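In Defense of the Brown Paper Bag

My sister-in-law gave me eight cloth totes for my birthday. They are lovely totes. One has a lemon on it. They live in the trunk of my car, where they have lived since April, and every time I get to the checkout at Olvera Market I remember them with total clarity, the lemon especially, and then I say "paper, please" and hand over my dimes.

I used to feel bad about this. I'd mumble something to the cashier about the totes being in the car, as if she was going to write me up. I don't feel bad anymore, and I'd like to make a case for the plain brown grocery bag, which I think is the best thing in my kitchen that cost me next to nothing.

First of all, it stands up! I don't know why we all decided to stop caring about this. A tote flops over the second you set it down and your onions go rolling under the stove. A paper bag just stands there on the counter with its mouth open, waiting for you, and you can put the heavy stuff in the bottom and the bread on top and it stays that way until you're ready to deal with it. I bagged groceries for two summers in high school under a man named Ezequiel Orozco, who was very serious about corners. Cans in the corners, boxes against the walls, eggs flat, and nothing leaning on anything it could crush. He could build a bag like a mason. Try building anything in a cloth sack. You can't, there are no corners, it's a hammock.

And then there's what happens once the groceries are put away, and this is really where I get worked up. A tote goes back in the trunk. A plastic bag goes into the bag of bags under the sink (we all have one, it's breeding). A paper bag gets a whole second career. In my house it holds the recycling, then the potatoes, then whatever I've borrowed from Consuelo Carrillo next door and am finally giving back. I ripen avocados in one. I drain bacon on one, cut open and laid flat under a couple of paper towels. I've covered schoolbooks with them, and I've written down a phone number on the side of one while the bag was still full of groceries and then had to dig it out of the recycling the next morning.
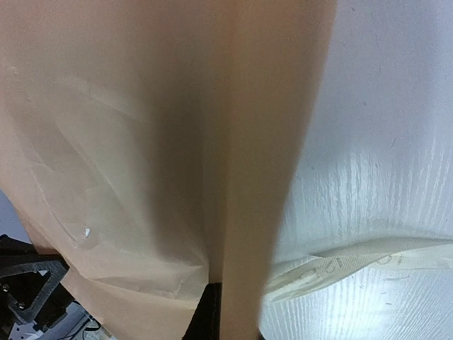 Creases are what most people hold against a used bag, and I think they've got it backward. Ximena Tlapale, who I've known since our kids were in preschool together, irons hers. She really does, low heat, no steam, and then wraps presents in them with red string, and they look terrific, I'll give her that. But I like the paper the way it comes off the counter, with one long line running down across it on the diagonal and another that wanders and bends off to the side, and the good straight fold still holding up through all of it. The color's better that way too. Everybody calls it brown as if it was one brown, and then you put a bag down on something white and it goes pinkish beige in one place and nearly orange along the fold and sort of olive in between. I tried to match it once for a hallway. The man at the paint counter gave me five chips and I took them all home and they were all wrong.

I know the arguments on the other side, because my friend Sinan Toprak makes them at me every time he comes to dinner. Paper takes trees, paper takes water, paper is heavy to truck around, and a cloth bag beats it if you use the thing enough times. Fine. I believe him. The key words there are "use the thing." My totes have been used maybe twice. I'm sure there are people in the world who carry their totes into the store on every single trip, and I salute them, and they should keep on doing it. I'm talking about the rest of us, with the lemon in the trunk.

The handle people are harder to argue with. Rain, too. I once lost a jar of pickles, a carton of half-and-half and most of my dignity on the front walk when the bottom of a bag let go in a drizzle, and I stood there holding two twisted paper handles with nothing attached to them. So yes. If it's raining, or you're walking more than a couple of blocks, or you've bought a lot of milk, take the tote. I've got some you can have.

What I won't go along with is the fancy paper bag. The new place over in Grurkside gives you one that's coated with something slick, printed all over in dark green, with a ribbon handle, and you can't do a thing with it afterward. You can't write on it. Grease sits on top of it. It won't fold down flat where you want, it only wants to fold where it was folded at the factory, and it makes a noise like a shower curtain. I've got three of them behind the fridge because they seem too nice to throw out, and I'm never going to use them for anything, and that's clutter. A bag should be something you're willing to cut up.

My grandmother kept hers in the gap between the stove and the wall, folded flat with all the bottoms facing the same way, and if you pulled one from the middle you heard about it. She lined the shelf under the sink with them. She made patterns out of them for skirts, pinned and penciled, with the store's name upside down across the hip. I still have one of those, a child's size, gone soft like cloth along the lines where it was folded, and it has outlasted the skirt by a good long time.

I keep mine in the broom closet, and they don't all face the same way. Refugio Jaramillo at work told me he slides his into a magazine rack, which I'm thinking about trying, if I can find one narrow enough to fit next to the vacuum.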